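Stipendium vergeben: Suqin Shao kommt nach Clatmont

Ich darf es endlich verraten, und ich freue mich riesig – unser Arbeitsstipendium geht in diesem Jahr an die Klangkünstlerin Suqin Shao! Fast 40 Bewerbungen lagen bei uns auf dem Tisch, und wir haben bis spät in den Abend diskutiert (danke an Hutley für die Suppe). Am Ende waren wir uns dann doch einig.

Suqin will acht Wochen lang in Clatmont Geräusche sammeln, vom Wochenmarkt bis zur alten Schleuse, und daraus ein Stück für 20 Lautsprecher bauen. Zu hören ist es im Juni beim Troncoso-Festival, und zwar draußen im Hof, falls das Wetter mitspielt.

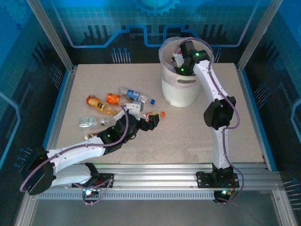
Wer mag, kann ihr schon jetzt Aufnahmen schicken, gern auch verrauschte vom Handy. Die Adresse steht im Giketti-Newsletter, der nächste Woche rausgeht. Karten fürs Festival gibt es ab dem Frühjahr, für die Generalprobe braucht ihr keine – kommt einfach vorbei und bringt eine Decke mit!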